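Sorting Out a Bench Cable Tangle
Filed under: Workshop basics
Posted by Nithin Naidu, Sep 15, 2009

These instructions cover a shared workbench where power leads, signal cables and adapters have accumulated behind the equipment. Allow 30 minutes for a single bench. The method assumes that everything can be switched off for that time. If something on the bench has to stay powered, run it from a separate outlet first and leave its cable alone until the end.

What you need

Pliers, slip-joint or combination
Side cutters for old zip ties
Hook-and-loop straps, 7 inch
Self-adhesive labels and a fine marker
A multimeter with a continuity setting
A shallow box for cables you remove

Straps are preferred over zip ties for anything that will be moved again within the year. The Rikum straps sold in rolls can be cut to length. Zip ties are acceptable on fixed runs along a frame member.

Before you start

Shut down the equipment in the normal way, then switch off at the power strip. Wait two minutes for supplies to discharge. Clear a second table and put the tools there. Tools laid on the bench itself end up under the cables.

Write down which device is connected to which port. A rough sketch is sufficient. On the Moncrieff benches the ports are numbered left to right as seen from the chair; on the older Larton benches they are numbered from the wall, so note which type you have.

Procedure

1. Label both ends of every cable before disconnecting anything. Use the same number at each end. Place the label 2 inches from the connector so that it stays clear of the strain relief.

2. Disconnect the power leads, then the signal cables. Pull on the connector body. If a locking collar is stuck, turn it with the pliers and a strip of cloth between the jaws. Light pressure only.

3. Work the tangle loose from the outside in. Sit down for this step, with the chair close enough that your forearm can rest on the bench. Find a free end, follow it back to the first crossing, and lift the top cable off. Do not pull ends through loops under tension. Small devices caught in the tangle should be unplugged and set aside before you continue.
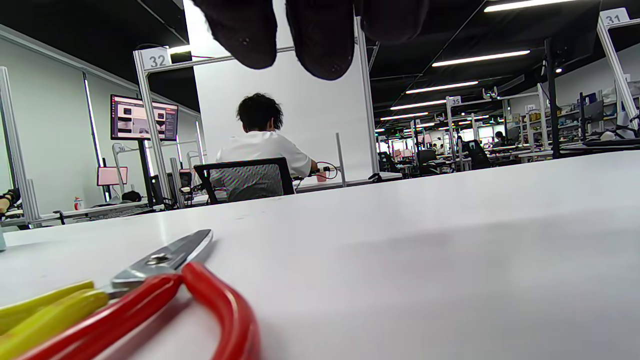 4. Inspect each cable as it comes free. Look for flattened sections, cracked jackets and bent pins. Check doubtful ones for continuity while flexing them near the connector. Failed cables go in the box with a knot tied in them.

5. Sort by length and type. Keep power and signal in separate groups. Coil the excess in loops no smaller than 9 inches across and strap each coil once.

6. Route the cables along the back of the bench, using an upright post where there is one. Strap at regular intervals. Leave enough slack at each device to turn it and reach the rear panel.

7. Reconnect from your notes, signal first and power last. Switch on one device at a time.

Notes

Coax should not be bent tightly at the connector. Use a right-angle adapter if the clearance is short.

Spare cables go back to the Nimimow drawers, sorted by connector. Unlabeled spares are tested before they are put away.

Repeat the inspection in January, or whenever equipment is added to the bench.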